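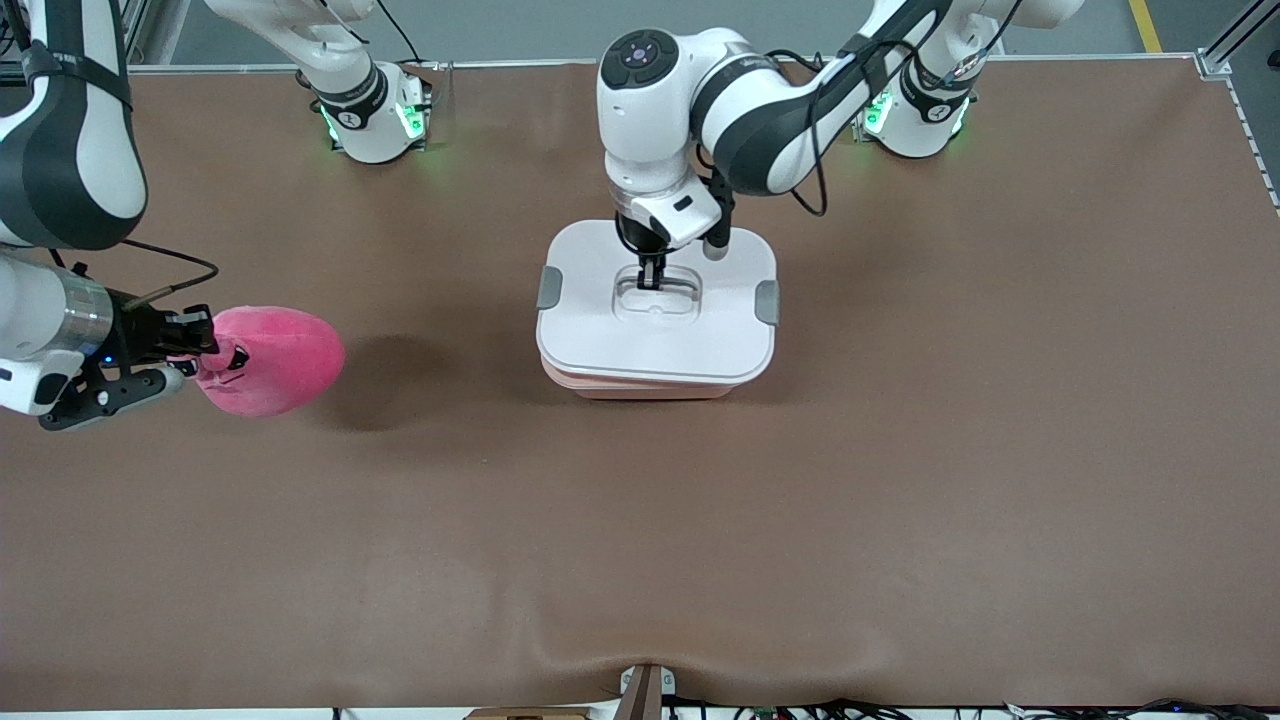

Vaida Siliņa wrote to me that soft toys should never go in a box with a lid, they should hang in a net where the air gets at them. She has done it that way for years and her nets look fine. I tried a net in June and took it down again. The toys at the bottom got flat, and my daughter pulled the hook out of the wall reaching for one at the back.

So we are on lidded boxes now. White ones, with a handle on the lid. The handle matters more than I thought it would when I bought the first one. A flat lid you have to pry up with your fingernails, and a child who can't get the lid off will leave the toy on the floor next to the box. With a handle she opens it herself.

My rules so far:

Plush goes in plush only. No blocks, no crayons, nothing with wheels. The fuzzy ones pick up everything, and the bright pink ones show it worst.

Brush off before storing. I use an old clothes brush. Anything that has been outside gets washed first and then left on the radiator shelf overnight, even if it feels dry after supper.

Don't press the lid down. If it won't close, something has to come out. Last month that was a gray rabbit and two bears, and they went to my sister's kids in Borholm.

Faces up. This was my daughter's rule and I have kept it. It makes the right toy easier to find at bedtime.

I do the sorting on the big brown table after dinner, because the floor is hard on my knees. It takes half an hour if I do it every week and a whole evening if I don't. I skipped most of the summer and paid for it.

Vaida still says net. I may put one up in the hall for the bath toys, which do need to drip. I have to fix the hook hole first and I am out of filler.

Last updated: 27/10/2007

Search this blog
Enter keywords Go

Recent posts
Filling holes in old plaster
The hall closet, part two
What I kept from the Perron house
Washing wool blankets in the tub
Labels that stay on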